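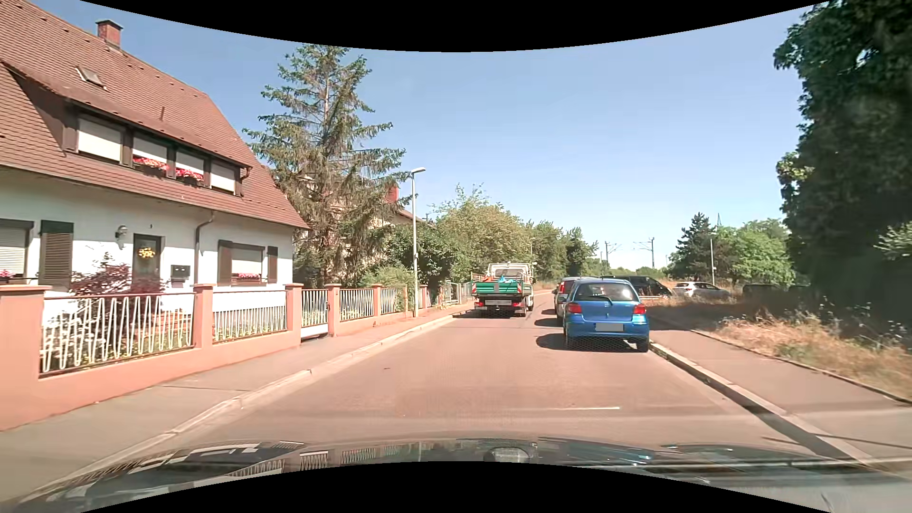
Front fences are the reason this collection exists, and it seems only fair to say so at the start, before the folders and the column names. Niria Fences began as a private list of the boundary walls, railings, gates and hedges you pass on ordinary residential streets, the kind of thing most people walk by every morning on the way to the bus. Over time it grew into something other people asked to use, and so it needed a README. A good entry for our purposes has a bit of everything in it: a low salmon-pink wall, pink pillars, white metal panels between them, and a gate filling one of the openings. The nearest panel has looping bars in an irregular zigzag, while the ones farther along look more tightly spaced, and that sort of change along a single boundary is just what the "pattern" column was made for. The dark red shrub behind the fence goes in the planting column, and the flower boxes under the dormer windows go in the notes, where I put everything I like but have no column for.

What is in the collection

There are 3,884 entries in the present release, spread over 313 streets. An entry is one property boundary seen from the public road, with one line in the main table and one picture to go with it. Most come from Altport and the villages on its north side, and a smaller share come from Pledano, where the gardens are deeper and the walls tend to be stone. The Pledano part is newer and I am still learning my way around it, so please be a little patient with the material names there.

How it is laid out

The folder called "streets" holds the pictures, sorted by street. The folder called "tables" holds two files, fences.csv and planting.csv, and they are joined by the column entry_id. There is also a file called words.txt, a plain list of every term used in the tables and what I mean by it. If you read only one file besides this one, I would make it words.txt - it will save you from wondering why a "panel" and a "railing" are two different things.

The columns you will probably use most:

wall - the material or color of the low wall, or "none"
pillars - yes or no, with the color if it differs from the wall
panel - metal, wood, wire, hedge or mixed
pattern - a few words of free text
gate - closed, open, missing or not seen
house_side - what can be made out of the front of the house, in free text

In planting.csv you will find one line for each plant or group of plants that can be told apart. Names are kept general. I write "shrub, dark red leaves" and leave it there unless someone who knows plants has written in with a better answer. Tall trees behind the house are listed too, as long as they rise above the roof, and a good many spruces have found their way in like that.

How the labels were made

I wrote the first 400 entries by hand in a notebook and typed them up later, which explains the slightly old-fashioned wording in that part of the table. From then on I worked straight into the spreadsheet, usually on a Tuesday evening with a pot of tea. Each entry was read through twice, the second time at least a week after the first. Where the two readings disagreed, I kept the more cautious one. Colors gave me the most trouble by far. A wall that I called pink in October I was quite ready to call orange in spring, and I have gone back and settled on "salmon-pink" for the whole family, so that at least it is wrong the same way everywhere.

Known gaps

Nearly 63 entries have no value for "pattern" because a parked vehicle or a thick hedge stood in front of the panels. Corner properties are counted once, by the longer side. Back fences are missing altogether, and so are the fences of schools and shops. If a boundary runs on into the neighbor's and I could not find where one stopped, both are marked "shared" and the free text says so.

House numbers are not written down in any table, and street folders have numbers in place of names. Please keep it that way if you build on this, and please don't try to match entries to addresses. People's front gardens are a friendly thing to look at, and I would like them to stay that way for the people who water them.

Using it

You are welcome to use the tables and pictures for study, teaching, drawing, or planning a fence of your own. Mention Niria Fences somewhere, and if you share a changed version, say what you changed. The word list borrows its basic layout from an older one called Nolte, so a line for Nolte would be kind as well.

Corrections are always welcome, long ones especially. Send the entry_id, the column and what you think it should say. I go through them in the order they arrive, and the next release will start with the hedges, where I already know that "beech" has been used much too freely.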